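Search this notebook Enter keywords Go
Home Benches Materials Past entries Contact
Last updated: January

6/28/21

The white table, continued

I meant to write this up in pieces as I went along and of course I didn't, so it all goes in now, while I still remember which rag did what. The short version for those of you who only want to know whether you can put your coffee down is yes, but on a coaster please, and the coasters are in the top drawer on the window side.

Where we left off, the top had come back from Palamarchuk with the new pale finish on it, and I had gone over it with my palm and been pleased, and then gone over it with the straightedge and been a bit less pleased. It is 205 cm long, which I had written down as 200 for reasons I can't reconstruct (my own handwriting, probably). So the old felt pad is short at one end. I've left it off altogether for the time being. I like the surface bare, and it's so much easier to see what you've dropped on it.

Leveling took most of the morning. The floor in that corner slopes toward the drain, as anyone who has chased a pencil across it knows, and the table had picked up a small wobble on its trip back. I started with cardboard under one foot, which is what I always do and always regret, and then did it properly with the screw feet out of the Eklow box. Six in the bag, and I used four. The other two are taped to the underside of the top with masking tape and a note, so please leave them there – they don't fit anything else we own.

Then the cleaning. There was a haze on it when it arrived, very faint, a sort of greasy bloom you could only find by crouching down and looking across toward the window. Warm water and dish soap lifted some of it. Plain alcohol on a lint-free cloth lifted more but left streaks wherever I stopped, and I am a person who stops a lot. What did the job was the Triltura cleaner, thinned half and half, put on with one cloth and taken off with another before it had a chance to dry. Work in long strokes from the back edge to the front. I tried circles first and could see every one of them afterward.

There was one rough spot near the front, no bigger than a fingernail, where a speck of something had been caught in the finish. I did wonder whether to leave well alone, and I'd have said so to anybody else! But I knew I'd feel for it every time I sat down, so I took 1,000 grit to it, wet, with hardly any pressure, and it went down flat in less time than it took me to find the spray bottle. The patch was a touch duller than its surroundings at first. A little polish on a fingertip brought it most of the way back and I've decided to stop there.

For the Folent folks, who asked last time what the color is like to work over: I find it restful. The old brown top swallowed everything small and dark, and I lost an embarrassing number of washers on it over the years. On the pale one a black screw shows up from across the room. White things are another matter, and I did spend a good while looking for a nylon spacer that was right in front of me, so bring out the dark tray if you're sorting plastics. Glare was my one worry. With the blind halfway down it's fine, and with the blind up and the sun coming in it's a bit much after lunch.

Things still to do, in no special order. Order more of the lint-free cloths – I went through some 31 of them, though several of those were only used once and have gone through the wash. Trim a new felt pad to the right length, if we want one. Put a proper label on the thinned cleaner bottle, which at the moment says only "table" in marker. Look at the back edge again in good light, as I didn't spend as long on it as on the front.

And a few requests while I have you. No tape straight onto the top, not even the blue kind, until the finish has had longer to harden. Cutting goes on the mat. If you spill flux, come and find me and we'll deal with it together, no hard feelings whatsoever.

I'll take the straightedge to it once more after it has stood for a while and write the result in underneath.
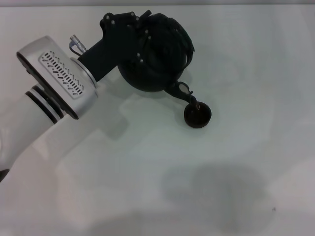 The white top, gray strip along the far edge.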